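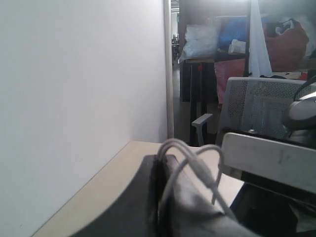
Ticket 71: arm stops in the middle of the open day demo
Opened by Qusai Sfeir, Brolville site
Status: waiting on reply

Hi all! So we're getting the arm ready for the Hurton school visit in February, and it keeps stopping on us. It runs the pick routine 16 times without a hiccup, then freezes on the way down with a "joint limit" message. I clear it, it goes again, and 2 cycles later it's stuck (very embarrassing if it does that with kids watching).

What I've tried so far:
Restarted the controller.
Homed the arm and reloaded the demo program.
Opened and closed the gripper by hand from the menu – no complaints at all.

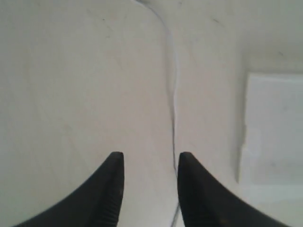

I also dropped the speed to 400 in the Saltadix panel and it got a bit further before it quit, so I'm leaning toward a setting and not a bad motor. Could the approach height be too low for our table? I copied it straight from the Darwish demo and never changed it.
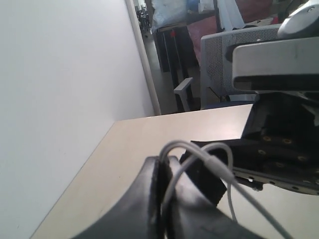 Maya Tarawneh replied at 4:10 pm:
Try raising the approach height first and leave the speed where it is. Then send me the log from the next stop, please, the whole thing and not only the last line.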